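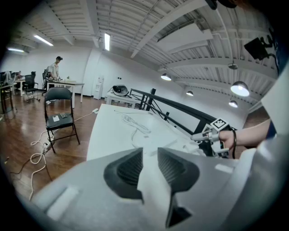

Cover picture: a white tabletop, with a hand reaching in from the right.

Janside Household Inventory Records
Data card, version 2

Summary
The collection holds 1718 transcribed entries from household inventories made in the parishes of Drenden and Rivside. Each entry gives one item or group of items as the appraiser wrote it, with a modern spelling beside it.

Contents
entries.csv — one row per entry
parishes.csv — parish names and their variant spellings
notes.txt — reading notes by the transcribers

Known limits
Values are given only where the appraiser recorded them. In 13 entries the sum is illegible and the field is left blank. Rivside is covered less fully than Drenden, and five of its inventories lack a closing page.

Corrections
Proposed corrections should quote the entry number and the reading preferred. They are reviewed each December.

Contact
Lesia Hrynyshyn, Records Editor, Janside

Last revised May 18, 2026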